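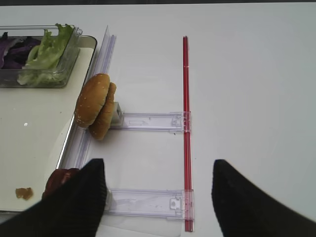
Week 6: Setting Up a Burger Station
Food Prep Basics, Okwood kitchen, room 215

Okay, before anybody touches a knife, let's talk about where things go! I spent my first year at Dorcombe reaching across hot patties for lettuce (don't do this), and it was Marleny Valderrama who finally made me lay everything out in the order I'd pick it up.

Greens. Shred the purple cabbage thin so it curls, and tear the green lettuce by hand. They can share a container if you keep them side by side, cabbage on one side and lettuce on the other. Don't toss them together, somebody will always want just one. I like clear containers because you can see when you're running low without poking around.

Buns. Split them ahead, but not hours ahead, or the cut sides go stale. Stood up on edge they take far less room than lying flat, and sesame tops shed seeds every time you slide them, so pick them up!

Crumbs. Wipe your tray between orders. Yes, even for one little brown crumb. I'm going to be annoying about this and so will Odette Gautier when she takes the evening group.

Practice for today: in pairs, set up one station, then swap and build on your partner's. If you're left-handed, flip the whole layout, it's fine.

Reading: the Bredonlow packet, the part on cold holding. Bring an apron next time, I only have 16 spares and they're all enormous.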